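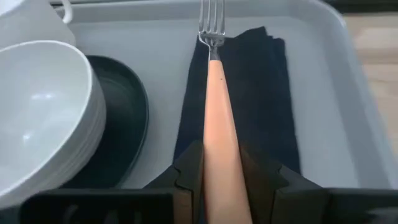 Cahier d'atelier — émaux de vaisselle, juin 2018

Objet : tenue au lavage de la couverte blanche Lomell, comparée à la formule de référence conservée depuis novembre.

La barbotine d'émail a été repréparée ce matin à partir de 900 g de matière sèche, tamisée deux fois. La densité relevée est un peu supérieure à celle du lot précédent ; de l'eau a été ajoutée en fin de broyage. Les tessons d'essai proviennent de la pâte Trosano, biscuit de l'ancienne cuisson. Ceux de la pâte Cáceres restent à émailler. 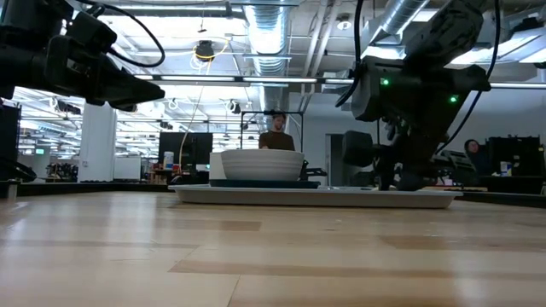 Grand bol blanc en céramique, sur le plateau.

Le premier groupe de tessons a atteint presque 2000 cycles de lavage. Perte de brillant faible sur les faces planes, plus nette sur les arêtes, où la couche est mince. Un réseau de tressaillures apparaît à l'encre sur trois tessons, tous issus du bas du four. Il convient de vérifier le palier avant d'incriminer la composition — le cône du bas était à peine fléchi.
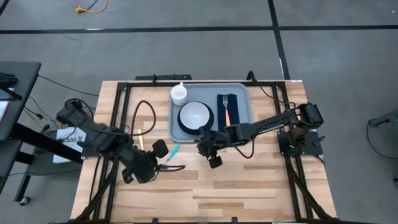
Le détergent sera maintenu identique pour le second groupe, même si le site de Stiludby en utilise un autre. Dureté de l'eau à consigner à chaque remplissage, ce qui a été omis lors de la série précédente.

À prévoir : recuisson des témoins à mi-hauteur, essai de choc thermique sur la pâte Cáceres, étiquetage des bocaux de l'étagère basse.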